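Verna Doucet keeps the sourdough starter on top of the refrigerator, the radio on the windowsill, and the choir's whole music library in the spare bedroom, in file boxes that go up to the ceiling. She moved a stack of Easter anthems off a chair so I could sit down, and then moved them back again when I got up to look at the piano, which tells you how tight things are in there.

She has led the Hodness Community Singers for 37 years. When she started there was no audition, and there still isn't one. "I ask people to hum me something they like," she said, pouring the coffee. "If they can hum it, they can sing it. If they can't hum it, well, we put them next to Cường and he leans over."

That would be Cường Mạc, the bass who has stood at the end of the back row for most of that time. He joined us around the second cup, still in his coat, and stayed for the rest of the afternoon. His first rehearsal did not go well, he told me cheerfully. "I thought it was a language class. I had my notebook out and everything — and then they all stood up and started singing in Latin!"

The choir rehearses in the old Lindgren building, where the heating comes on when it feels like it. There are usually 30 singers in the fall and a few fewer once the roads ice over. They have sung at weddings and at funerals and once, in May, at the opening of a car wash, for which they were paid in car washes. Verna still has two left.

I asked what she looks for in a piece, and she took so long to answer that Cường got up and cut the bread. "Somewhere to breathe," she said at last. "People write these beautiful long lines and forget there's a person in there. My altos are not young. I pencil in the breaths before I hand anything out, every copy, and I've worn out a lot of pencils."

Her favorite is a lullaby called Lallisari, which her grandmother used to sing over the dishes. She wrote it down by ear and has never been sure of the third verse.

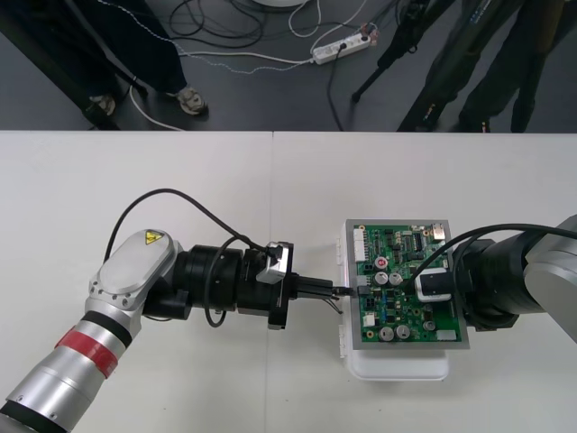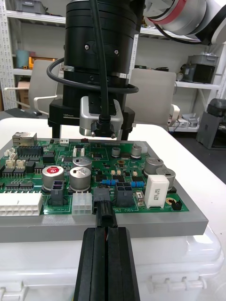

Cường said over the last of the bread that the third verse was fine as it was, that the basses had been singing it her way for so long that any other words would sound like a mistake, and that if she changed it before the spring concert he would go on singing the old one, quietly, from the end of the row.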